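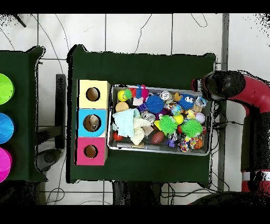

What payload do I need for a home arm that sorts small toys? For soft balls and plastic trinkets the objects hardly matter; size the arm for the gripper, the wrist camera and the cable drag, then leave a margin.

Workshop > Builds in Progress > Arms and Grippers

Tray-to-bin sorting in a shared shop: grasp failures on soft objects

Filed under: Manipulation, Hobby Builds, Vision

benchcoat_pl
I'm starting a new thread so the calibration one can die in peace. The build is at the Provham shared workshop, two tables under dark green cloth, the arm mounted at the right of the main one. Task: take one object at a time out of a packed metal tray and drop it through the hole in one of the cube bins to the left. Pink for spiky and fuzzy, blue for smooth balls, yellow for everything else. The bowls on the second table are for a later stage and can be ignored.

Controller is a Tritero board running position control with a current limit on the gripper. Camera looks straight down. Segmentation is adequate. Grasping is the problem. Over a run of 40 picks I get 18 clean transfers. The remainder are mostly pinches that slip during the lift, plus a few where the fingers take hold of two things at once.

The worst class is the spiky puffer balls. The fingers close, current rises slowly, the limit trips late, and by then the ball has rolled out to one side. The mini football is better than I expected if approached across its short axis.

Looking for opinions on finger geometry before I print another set. — Peiyu

e_sonmez
Your current limit is doing two jobs. It detects contact and it sets grip force, and with a soft object those want different thresholds. Close at low speed until the current slope changes, record the finger position, then close by a fixed further distance. On a puffer ball the slope change is small but it is there if you sample fast enough. What rate are you reading at?

benchcoat_pl
20 Hz. It shares a bus with the arm joints.

e_sonmez
That is too slow for slope detection at any useful closing speed. Put the gripper on its own bus before you touch the fingers.

foley_d
I disagree with the order. I ran a Minami gripper for a year on flat fingers and a good control loop, and the first set of concave pads did more than all the tuning. Round objects on flat parallel faces have two contact points and nothing stopping rotation. Cut a shallow V into each pad, line it with soft silicone, and most of the roll-out goes away whatever the sampling rate is.

e_sonmez
A V pad is good for balls. It is worse for the keychains and flat plastic pieces, and that tray has plenty of them. You end up with a gap in the middle of the grip exactly where a thin part wants to sit.

foley_d
Then leave the last few millimeters of the fingertip flat and put the V above it. Thin parts get picked by the tip, balls go up into the groove. You need a different approach height per class, but he is already classifying.

benchcoat_pl
She, but yes, I am already classifying. The height offset is an easy change. My concern is the neighbors. The tray is full to the point where the fingers have to push down between objects, and a thicker finger makes the double grabs worse.

nazmiye.b
Coming at this from the vision side. I would stop choosing the target by class confidence. Score each candidate by free space on both sides of the grasp line and take the best one, whatever it is. The tray thins out as you go and the difficult ones become easier. With a depth channel this is a short piece of code: fit the finger footprint, rotate it in steps, reject any angle where the footprint overlaps something tall.

Also, the transparent ball and the clear crystal-like one are going to give you bad depth. Mask them by color image only, and do them last.

benchcoat_pl
Confirmed on the clear ones. Depth comes back as the tray floor or as nothing. The free-space score I like. At present I take the highest-confidence mask, which tends to be the yellow smiley ball, and that is jammed into a corner against the rim.

necati_a
Corner objects need a nudge step. Close the gripper, touch the object from the rim side, drag it toward the center, reimage. It costs time per pick but rim collisions cost more.

The light blue cloth in the left portion is a separate matter. No parallel grasp planner I have tried does anything sensible with crumpled fabric. Either pinch the highest fold from straight above or take the cloth out of the set.

foley_d
Take it out. It adds nothing to a ball test and it hides whatever is under it.

nazmiye.b
I would keep it. If the thing is meant to sort a real toy bin, there will be cloth in it. The same goes for the knitted toy. Removing the items that fail makes the success rate meaningless.

foley_d
It makes the success rate a measurement of the fingers, and the fingers were the question.

benchcoat_pl
Both, then. Cloth out for the finger comparison, back in afterward. I will log the two sets separately.

One more item: drops. The cubes touch each other, so a release that is off to one side can land on the neighbor. I am releasing about 3 cm above the hole.

necati_a
Go lower, or print a funnel collar for each cube. Vavero used to sell a hopper ring close to that size. Spacing the cubes apart helps only if the arm repeats well at that reach. Check repeatability first with a pen in the gripper and paper over the holes.

e_sonmez
And tie those cables back to the arm with slack at the joint. Drag on a hanging cable changes with pose, and it will show up in your repeatability numbers as something else.

benchcoat_pl
Order of work: separate gripper bus, cable routing, pen test, free-space scoring on the existing fingers, then Declan's stepped V pads. The shop is open late on Saturday, so the bus and the cables should get done in one evening. I still expect the pads to matter most, but I want a baseline Erdal can't argue with.

e_sonmez
I will want the raw current logs.

Related threads
Silicone pad casting in printed molds
Tritero board: second bus without a second supply
Depth holes on clear plastic, collected workarounds
Minami gripper teardown and spare finger drawings
Shared shop etiquette for unattended arm runs (February)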